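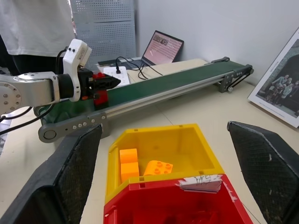 Stacked storage bins in yellow and red, with orange toy building blocks in the upper bin.

Clisier opens toy block return scheme in Driltdale

Driltdale, 31/08/2019 — Clisier has opened a return scheme for used plastic building blocks at its Rarkley depot. Households, nurseries and schools may hand in blocks of any make, sorted or unsorted, in bags of up to 3 kg.

Returned blocks are washed at low heat, checked for cracks and graded by size. Sound blocks are repacked in 700 g boxes and passed to local playgroups. Damaged blocks go to Perić for shredding and are moulded into plant trays.

A trial in May took in 359 bags. "Mixed bags took the longest to grade, mainly where wheels and axles were still attached," said Gwenllian Harries, operations manager at Clisier. "We have added a second washing line for that reason."

Electrical parts, batteries and soft toys are not accepted. Bags should be tied and left at gate 2 — the main entrance is for lorries only.

Press contact: Chathurika Talukder, Clisier, Rarkley depot, Driltdale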